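Media & Democracy | Interviews | Fact-checking

The rumour desk in the back of the bakery

Graciela Vergara answers the phone the way she must have answered it for years at the regional paper in Valdebenito, with her surname first and then, once she knows it's only me, a long laugh. She has been up since five reading community Facebook groups, as she is most mornings, and she would like it known that she has already had two coffees and a slice of her neighbour's plum cake.

Vergara runs Menis, a very small fact-checking outfit that looks into the kind of claims the big national checkers never get to. Bus routes, water notices, school closures, who is buying the old cannery. There are three of them on staff, herself included, and they work from two rented rooms behind a bakery, so that everything they own smells faintly of cinnamon.

"People imagine we spend our days on presidents and vaccines," she says. "We do get some of that, of course we do. But most of what lands on us is somebody's cousin who heard the council is putting something in the reservoir. And you have to take it seriously, because the person asking is taking it seriously, and she's going to go and buy bottled water for her kids if you don't ring her back."

The water story is the one she is best known for, at least locally. In September a post claiming that Burkska's treatment plant had failed a safety test was shared 1,499 times before lunch. The lab sheet in the post was real enough, but it came from a plant in another region with a similar name, and the date had been trimmed off the top. Her colleague Mircea Iordache found the original by phoning the lab, getting the wrong department, and staying on the line anyway.

"Mircea is very patient on the phone," Vergara says fondly. "I'd have hung up. He had a lovely talk with a woman in accounts and she walked down the hall and got the sheet for him."

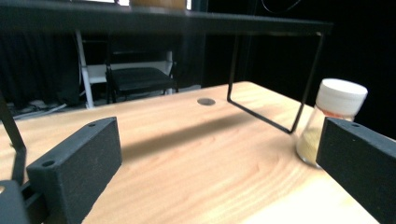 So how does Menis decide which rumours to chase?

"Mostly by asking what a person might do if they believed it," Vergara says. "If they'd skip a doctor's appointment or stay home on voting day, it goes to the top of the pile. If they'd only grumble at the mayor, it can wait until the afternoon."

Readers sent in 676 tips last year, and the team published 119 checks. She is a bit sheepish about the gap between those two figures, although plenty of the tips were repeats, and a fair few were people wanting help with their parking fines.

We talk for a good while about corrections, a subject she could happily fill an evening with. Her view is that a correction should go back to the place where the rumour was doing the rounds, in the same plain language, and preferably from someone the group already knows. Lieselotte Nolte, the third member of the team, spends much of her week writing politely to group moderators and asking them to pin a post. Some never reply. One of them, who had called Menis "the thought police" all through the spring, now sends Nolte screenshots before he approves anything.

"I won't say he likes us," Vergara says. "He still thinks we're paid by somebody. But he asks, and I'll take that over being liked any day of the week."

Money is the harder part. Menis lives on small donations and a modest grant, and the tracking software it leans on, Birnix, is due to go up in price. Vergara has been putting off that conversation. She has thought about training work for local libraries, which she'd enjoy, and about sponsored posts, which she says she'd rather sell her car than accept.

Before she goes I ask whether the job has made her gloomy about her neighbours. She thinks about it for quite a long time — long enough that I can hear the bakery's delivery door rattling.

"No, I don't think so," she says. "I've passed on rubbish myself, you know. I told my whole family a supermarket was closing, and it was being painted." Then someone calls her name from the other room, there's a new post going around about the ferry timetable, and she promises to ring me back.

Contact us | Corrections policy | © All rights reserved | Back to top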